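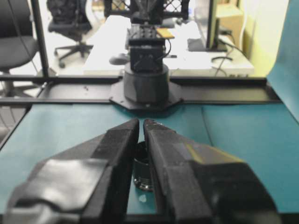
*Small black part, upright on the table.*

# Spare Parts Counter: Common Questions

**Where is the counter?**
In the back of the Gestel hardware store in Grostley, past the paint. Use the side door if you have something heavy to carry in.

**What do you stock?**
Caps, collars, washers, knobs, feet, hose fittings and threaded rings for household items. We keep 290 drawers. Parts for gas appliances are not sold here.

**I don't know what my part is called. Can you still find it?**
Usually. Bring the broken piece, even if it is in bits. If it is lost, bring whatever it attached to. A photo helps with the shape but we can't get a thread size from one.

**How do I measure a thread?**
Measure across the outside of a male thread, or across the inside of a female one, in millimeters. Then count the ridges over one centimeter. Write both down and tell us which kind it is.

**Do you carry Cladetti parts?**
Lids and seals, yes. Handles are special order and take 4 weeks. Hung parts are the same, except that the older kettle lids are no longer made.

**What does a special order cost?**
The price of the part plus shipping. We ask for half up front. If the supplier cancels, you get the deposit back in full.

**Can I return a part that doesn't fit?**
Yes, with the receipt, if it hasn't been cut, glued or drilled. Seals can't come back once the bag is open.

**Is there a minimum purchase?**
No. Single washers are fine. For bulk orders over 200 pieces, please call a week ahead.

**Do you take old appliances for parts?**
Small ones only, clean, with the cord wrapped. We don't take microwaves or anything with a tank that still has liquid in it.

**When is it quiet?**
Before 10 a.m. most days. Monday is the busiest.

**My drawer number is 247 and the drawer is empty.**
Those collars moved to the front rack. Ask at the register.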